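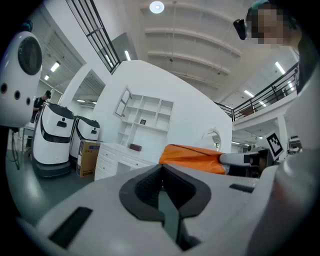 Skoreo packing and moving list – archive
Subject: Re: Re: tissue, bags and the "no bubble wrap" method
In reply to: Wojciech Lis

Wojciech, thanks for typing all that out. I read it twice, once quickly and once with a roll of tape in my hand, and I'm still not buying most of it. I'll go point by point and leave your text in so people don't have to dig for it.

Wojciech Lis wrote:
> Since everybody keeps asking, this is how we packed the Gustanham
> house in May. No bubble wrap, no foam peanuts. Cloth over anything
> with a finish that scratches. Thin plastic bags and tissue paper for
> bottles and jars. Cardboard boxes from the Bednarek store, which
> they give away if you ask before they flatten them.

The boxes I have no quarrel with. I use store boxes too. What I'd ask is how many times yours had been used before you got hold of them, and whether you looked at the bottoms. A box can look perfectly good with its printed side facing you and have a soft corner underneath where somebody dragged it across a floor. I press my thumb into all four bottom corners, and if one gives, that box gets pillows or goes out with the recycling. You didn't say anything about checking.

> The cloth does two jobs. It protects the surface and it needs to be
> moved anyway, so it takes up no extra room.

It takes up exactly as much room as it always did. What you mean is that you'd have had to find room for it somewhere else, and fine, I'll give you that. But a cloth draped over something isn't protecting it from much besides dust. It slides off the first time anybody picks the thing up. And if you grab through the cloth you can't tell if you've got hold of the edge of the object or just a fold with air in it. I did that with a lamp base once, when we moved my aunt out of her place in Istach, and I ended up standing there holding a very nice bedspread.

If you want cloth to do any work it has to be tied on, or tucked under so the weight of the thing holds it. Then you have to untuck it at the other end, and half the time you saved is gone.

I will say that a bright color is a good idea. Gray blankets vanish in a half-empty house. You can find an orange one from the next room.

> For bottles: tissue goes in the bag, bag goes on the bottle. Takes
> seconds. We did 31 of them in one evening, kitchen and bathroom
> both, and only 2 leaked.
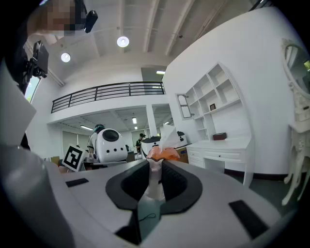

Page last changed: December 17, 2021

OK, so this is the part I wanted to get to. A crinkled orange bag sitting on top of a bottle, with a sheet of tissue poking out in a peak, looks like a gift. It looks very nice. As packing I don't know what it's for. The body of the bottle is bare. If it falls over or the next bottle knocks into it, it's the side that gets hit, and the tissue is up there above everything touching nothing but the lid of the box.

You'll say the bag gets pulled down afterward. Then say so in the instructions! "Bag goes on the bottle" can be read either way, and people on this list do what they read. I know because I tried it both ways on my kitchen counter.

Bag on top, tissue up: the bag shifted as soon as I leaned the bottle. Thin plastic on smooth plastic has no grip at all.

Bag pulled all the way over, tissue inside: better, but the tissue bunched up around the cap and left the bottom with one layer of bag and nothing else.

Bottle rolled in tissue first, then into the bag from the bottom, neck twisted shut with a rubber band: this one I'd put in a box. It's also what my mother did, and I don't think she'd have called it a method.

About your leaks. You don't tell us what the bottles were. A shampoo bottle with a flip cap is a different animal from a glass bottle of oil. If the ones that leaked were flip caps, the bag and the tissue had nothing to do with it one way or the other. A strip of tape over the cap would have fixed both. And if the rest were screw tops, they'd have made the trip wearing nothing. I'd want to see the same drive done with a box of bare ones beside it before I gave the credit to the tissue.

> Total cost for wrapping materials was zero. A friend spent $90 on
> bubble wrap for a smaller place.

I believe the friend. Bubble wrap is expensive and most people buy far too much of it. But zero? You had tissue in the house already, good for you. I looked in the drawer where we keep ours and found enough for maybe a vase, creased to death, with tape stuck on it. More than 50 sheets is my guess for a kitchen and bathroom done properly, with the bottoms covered, and that has to come from somewhere. Newspaper would do if anybody still gets one. Socks work on bottles too, and they stay on.

> I think we can put this on the list page as the standard advice.

Please don't, or at least not yet. I'd be happy with a short version that says store boxes are fine if the corners are sound, cloth has to be tied or tucked, bottles get rolled from the bottom up and taped at the cap. Whether the outer layer is a plastic bag or something else I really don't care. The bag is there to catch a leak, so it only counts if the bottle is inside it.

One more question, for anybody, not just Wojciech. Does the tissue paper with color in it bleed when it gets damp? I had a pink stain on a white plastic bottle after our last move and never found out if it was the tissue or the soap next to it. I don't want to tell people to use it if it ruins labels.

I have a few flip caps and some dish soap and will leave them on their sides in a box in the hall this week, taped and untaped. If somebody with a longer drive wants to put the same thing in their trunk, write to me off the list and I'll tell you how I filled mine.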